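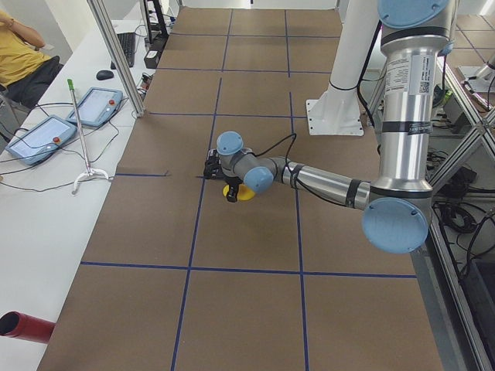
Ticket 2060
Opened by: Gaurav Kandpal
Assigned to: Špela Halilović
Site: Zirkow, taped-grid table
Priority: Medium
Status: Open, waiting on part

Problem
Arm stops with a protective stop on the wrist during placement moves. Gripper stays closed and keeps the part. The stop clears from the pendant and the arm then runs normally for a while. Logged 18 times since the last calibration in February.

Log

Kandpal: Fault comes up on the final descent to the paper, mostly in the cells left of center. Not seen on retract.

Halilović: Checked payload setting. It still had the value for the old gripper, 122 g too low. Corrected and saved. Ran 836 cycles, two stops. Better but not fixed.

Kandpal: Both remaining stops came with the forearm stretched out across the table. Cable on the forearm pulls tight in that pose if the last joint turns the long way round.

Halilović: Agreed. Re-routed the cable with more slack at the elbow. Added a joint limit in the program so the wrist takes the short way. No stops overnight at half speed. Full speed not tested.

Dervishi: Please do not raise the force limit to get around this. Keep it at the value in the risk assessment.

Halilović: Limit unchanged. Cable jacket is worn near the wrist, replacement ordered from Krasniqi. Half speed only until it is fitted.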